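About Alard

5 shares 4 comments

Alard is a grocery and household delivery company based in Plestovthorpe. We started as a single shop on Sketgate, selling dry goods and paraffin, and began delivering when the bus route to the upper villages was cut back. The shop is still there. Most of our work is now done from the depot behind it, and most of our customers have never been inside either building.

The company was set up by Witold Jakubowski, who ran the shop with his wife until he retired. He sold the business to two of his employees, Essam Kettani and Karim Filali, on the condition that the shop stay open and that the name over the door stay the same. Alard was the name of the previous owner of the building. Witold never changed it, and neither have we.

Essam looks after buying and the accounts. Karim Filali runs the depot and the vans. Karim Ashour joined later to manage the phones, so there are two Karims in the building, and it helps to give a surname when you call.

What we do

We take orders by phone, by post and through the website. An order placed before noon goes out the next working day. An order placed after noon goes out the day after that. We deliver to the door, and for customers who have asked us to, we carry things through to the kitchen. Drivers do not put groceries away unless it has been arranged with the office first.

We stock what our customers buy. That means bread flour, canned fish, tea, lamp oil, cat food, light bulbs and a long list of other things that do not sell quickly but are hard to get in the villages. If we do not carry an item, we will usually try to order it. We may ask you to take a full case if the supplier will not split one.

The minimum order is low and we have no plans to raise it. The delivery charge is the same for every address on a round, whether you are the first stop or the last. Customers at the far end of the Marsden road used to pay more. We dropped the extra charge when we took over the business. 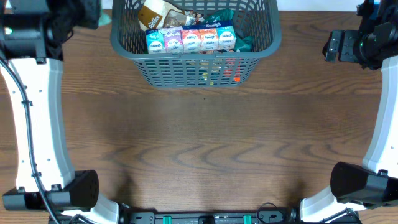
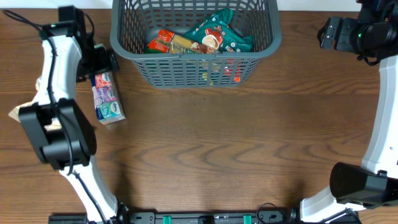
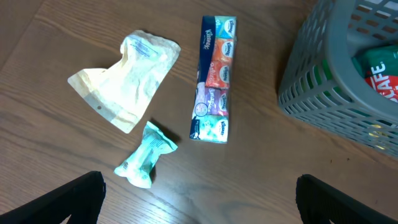 Basket of packaged goods on a wooden table, Sketgate Depot

The Home Orders team handles every household order from the time it is placed to the time it goes on the van. Taha Shehata leads the team. Before coming to Alard he worked in a hospital stores department, and a good part of how the depot runs now comes from the way things were done there. Each order is picked by one person and checked by a second. Both sign the slip. If something is missing when your order arrives, call the office and read out the two sets of initials, and we can normally sort it out on the same call.

Substitutions are the thing customers ask about most. We will not swap an item without your agreement. If you have ticked the box on your account that allows it, we will send the nearest thing at the same price or less. If you have not, we leave the item out and take it off the bill. Customers with allergies should tell us, and we will mark the account so that nothing is ever substituted on it.

Where we deliver

Our rounds cover Plestovthorpe, the Marsden road as far as the reservoir, and the farms on the north side of the valley. The depot serves 700 households on regular orders. Another 300 order from time to time, mostly in the winter when the top road is bad. When the road is closed we hold the order and call you. We do not leave food at the bottom of the hill.

We added the farm round in August after several requests from customers there. It runs once a week for now and we will look at it again in the spring.

Working here

Drivers and pickers are paid by the hour, including loading time. New drivers ride along with someone who knows the round before they take it on their own. Jobs are posted in the shop window first and on the website a few days later. Karim Filali is the person to ask about depot and driving work.

Contact

Call or write to the office at Sketgate, Plestovthorpe. Complaints go to Essam Kettani, who answers them himself. Account changes can be made by phone with Karim Ashour.

Page updated October 2025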